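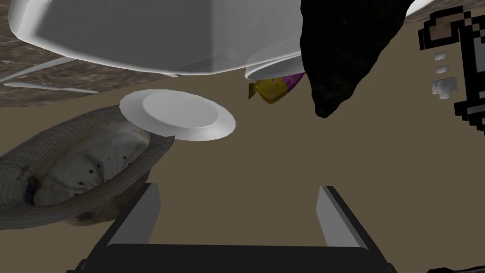
Why would a company put its worst failure on its About page?

Customers kept asking about it anyway, and it explains what we do better than the old page did, which had a paragraph about passion.

Flirnedlow checks robot arms for the ways they misbehave. We look at the grasping, the stopping, and the long stretch in between where an arm is carrying something and everyone assumes it knows what. Our customers run sorting and packing lines. They call us before they install a cell if they are careful, and after if they are like most people. We were like most people once.

In the beginning we sold gripper software. It was called Wavska, and it was good at picking things up. We tested it in simulation, where it cleared cluttered tabletops all night long and sent us cheerful reports in the morning. A plate in a simulator weighs what you tell it to weigh. A hat has whatever friction you typed in on a Tuesday before lunch. We typed in very reasonable numbers and were very pleased with the results.

Then we installed Wavska at Bolen, a returns warehouse with one arm, one conveyor and a patient manager. On Sunday, July 19, 2020, the arm picked up a ceramic serving dish, lost it on the way to the bin, and carried on. The gripper had closed all the way on nothing. Our software read "closed" as "holding," moved to the bin, opened up, and logged a success. It then went back for the next item and did the same thing again.

It kept this up for 43 minutes. The line was running without an attendant, which the contract allowed and which we had recommended, in writing, with a bullet point. By the time somebody heard the crunching, the arm was sweeping its open fingers through broken dishes and pushing the pieces toward a walkway. The light curtain on that side had been muted during setup and left muted. No one was hurt. That was luck, and we don't get to put it on the list of features.

The log for the shift showed a perfect score. We still have it. It hangs in the hallway by the coffee machine, framed, next to the invoice for the dishes.

Radek Tichý, then our only test engineer, spent the following weeks trying to make the fault happen again in simulation. It wouldn't. Our simulated objects never slipped once they were gripped, so the program had never met an empty hand it hadn't planned on. He changed the contact model, made things slippery, lopsided and badly stacked, and ran 900 grasps. Wavska lied to us in up to a third of them. It was an instructive afternoon.

We stopped selling Wavska the following May. What we sell now is the thing Radek built to catch it - a test set called Paredes, plus the people who run it and come to your site afterward with a flashlight and a clipboard.

A Paredes check has 2 parts. First we run your grasping program in simulation against clutter that is meant to be annoying: things tucked under other things, rims that overlap, soft items next to hard ones. We compare what the gripper did with what your software claims it did. Then we visit the real cell, drop things out of the gripper on purpose, and try every guard, curtain and stop button ourselves. If a safety device is muted, we want to know who muted it, when, and what has to happen before it comes back on. "It resets itself" is an answer we have heard before. We used to give it.

There are 7 of us now, in one long room over a tile shop. We don't certify anything and we don't sell arms. We write a report in plain words, and it goes to you and to whoever works nearest the machine.

Bolen is still a customer. They get the first check of the year at no charge, an arrangement their manager proposed and we did not feel able to negotiate.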